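Will the packing robot at our site change my job much?
Posted 10/10/19 by packbench_mom

Hi all – I've worked returns and repacking at Prultier for 10 years, and we were told in the spring that a robot called Kubo is coming to take over the small bottles. There are 2 of us on the line, and we're both a bit nervous. My supervisor keeps saying it will "free us up," and I'd love to hear from folks who have been through it and can tell me what the days are like afterward.

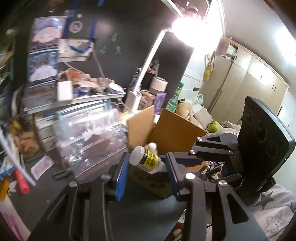
Small Goods Handling Team, Dreltivberg

I don't mind learning new things, I should say. I just don't want to end up standing next to a machine all shift waiting for it to get stuck.

Claluvis_Nights
We went through this in February, so let me try to put your mind at ease a little. Bottles were the first thing we handed over, and my wrists thank me every evening! We were doing 600 a shift by hand. What changed most is that I now spend the morning checking labels and sorting the odd shapes, and the afternoon showing the system how to grip new items – tilted ones are tricky, and so is anything with a slippery cap. You will get stuck-machine calls, plenty in the first month, fewer later. Ask now, before it arrives, who answers those calls and whether the training counts toward your pay grade. I waited too long to ask and it took ages to sort out. Also ask for a stool.

dockside2346
depends on your manager. ours cut the overtime and that hurt more than the robot did

packbench_mom
Thank you both, this is so kind. I hadn't thought about the pay grade at all, and I'm writing it down for our next meeting – the stool too.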